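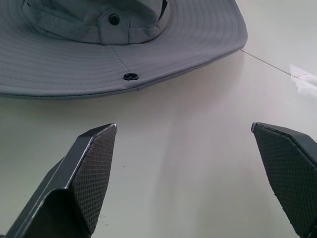
New results this week from a sickle cell gene editing trial, and I've seen a few headlines calling it a cure. I read the paper on Tuesday. A short thread on what it does and doesn't show.

The team, led by Pallavi Kandpal, edited patients' own blood stem cells outside the body and put them back. The edit switches fetal hemoglobin back on. It leaves the sickle mutation itself alone.

This matters for the ethics side. These are body cells, in adults who agreed to it. Nothing gets passed on to children. People in my replies keep mixing this up with embryo editing.

Of 479 people screened, 131 were treated. Most of the rest were ruled out for organ damage or an earlier transplant, and some dropped out when they learned what the chemo involves.

The chemo is the hard part. It clears out the old marrow so the edited cells have room. It means weeks in the hospital and a real chance of infertility. Dilwyn Griffiths, a transplant doctor who wasn't on the trial, told me he spends more time on that talk with patients than on the editing.

Pain crises dropped sharply in the first year. The paper has two-year data for fewer than half the patients, so I'd hold off on "cure" for now.

Off-target edits: they checked over 600 sites in the genome where the enzyme might cut by mistake and report no edits at a level they could detect. Small numbers of stray edits could still be missed. Sibel Çınar makes this point in the comment piece published with it, and it's worth reading.

They used a reference genome plus a variant database to pick those sites. Databases like that still have too few people of African descent, who are most of the patients here. The authors say so on the last page.

Cost isn't in the paper at all. Neither is any plan for clinics outside big cities.

Follow-up is planned for 15 years. Next data in October.

Correction to post 4: the 479 were screened across all sites, including two that never treated anyone. Thanks to Kuldeep Malhotra for catching it.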